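Garage floor tips, quick ones before I forget

Sweep first. Always. Then sweep again the other direction, bare concrete holds onto grit like you wouldnt believe.

Oil spots – cat litter, the cheap clay kind. Grind it in with an old shoe, leave overnight, sweep up. Still dark? Dish soap, hot water, stiff brush. Might take 3 rounds on an old stain. Mine did.

Small stuff goes in a jar BEFORE you get the hose out. Screws, caps, wall plugs, whatever rolled off the bench.
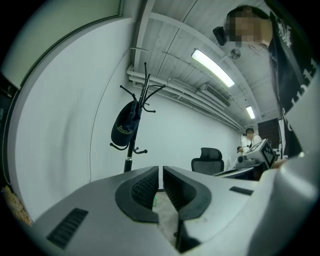

Small green thing on the concrete. Pick these up first.

Rust rings from paint cans: lemon juice and salt, wait ten minutes, scrub. Vinegar works too but it can etch the concrete so go easy and rinse alot.

Drying – door open, fan low and pointed along the floor. Don't put boxes back till next morning. I did mine in May and it still took all night.

Sealer if you feel like it. Thin coats. Do the back corner first, work toward the door, obvious but ask me how I know.

Comments

Grulum3241
litter trick worked on the spot under my mower, thanks

sisay
Does the lemon thing work on painted floors?

inari1237
@sisay took the shine off mine, try a corner first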